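Sorting out the pose jumps in Surka

Most of December went into one bug. Surka is the small tool I use to turn gripper recordings into trajectories, and since the last rewrite it had been giving me jumps in the pose track. A hand would move along fine, then the orientation would flip for 2 or 3 frames and come back.

I blamed the time sync first and lost several evenings to that. The timestamps were fine. The trouble was in the marker code. When one face of a cube is nearly square to the camera, a single marker gives you two possible orientations with almost the same reprojection error. The old version picked the lower error every time, so noise decided which one won.

The fix has two parts. If two or more faces of the cube are visible, Surka now solves for the whole cube at once using all the corners it has. If only one face is visible, it keeps both answers and takes the one closer to the last good pose, as long as that pose is recent. I set the limit at 18 frames. After that it marks the section as lost and leaves a gap.

Hjalti Vigfúsdóttir suggested the gap. I had been interpolating across everything, and she pointed out that the planner, Hotar, was treating those made-up stretches as real motion. Hotar now splits an episode at each gap and drops any piece that is too short to be useful.

The left and right tracks are also solved separately now. Before, one bad hand would throw out the whole episode, even if the other one was doing all the work.

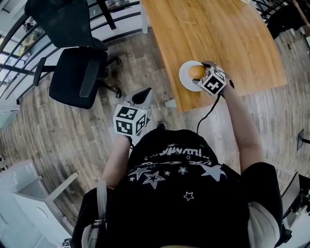 Bread roll task, right gripper closed on the roll, left one hanging open.

I reran 2000 episodes with the new code overnight. The flips are gone from every one I have opened so far. Solving is slower, mostly in the corner refinement, and I haven't tried to speed it up yet.

Next is the config format, which still has the old camera names in it. I'll push the branch once that's cleaned up.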